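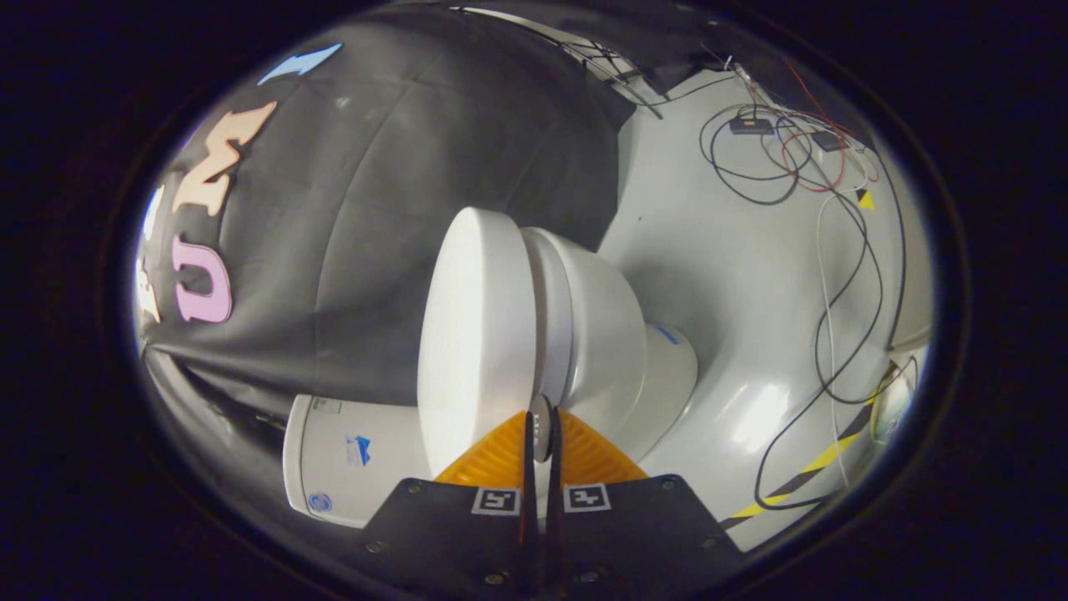 Handling Small Parts at the Workbench
Course handout, unit 2
Irena Szczepańska, Jollmont workshop course

In this unit we work with small round parts: discs, washers, caps and flat buttons. They look easy, but many students lose time with them. Please read these notes before the practical part in October.

Holding a disc

A flat disc can be held in two ways. If you hold it by the faces, the rim stays free and you can put it into a slot. If you hold it by the rim, both faces stay free and you can lay it flat on the bench or inside a round seat. Decide first where the disc must go, and only then pick it up. Changing the grip in the air is the most common reason for dropped parts.

Use light pressure. A rounded edge gives little surface to hold, and when you press too hard the disc jumps away.

Preparing the place

Keep a free area of 30 cm in front of you. Larger equipment can stay behind this area, but your hand must reach the part without passing over it. Put a cloth or a shallow tray under the work. Gray parts are difficult to find on a gray floor.

Exercise

Take a disc from the left tray, stand it in the slotted block, take it out again and lay it in the right tray. Repeat until the movement is calm. In the 2023 course we asked for 100 repetitions, which was too much for one session. Now we ask for 30.

Write in your notebook which grip you used and where the disc slipped. Bring the notebook to the next unit, where we continue with the Wunderlich blocks.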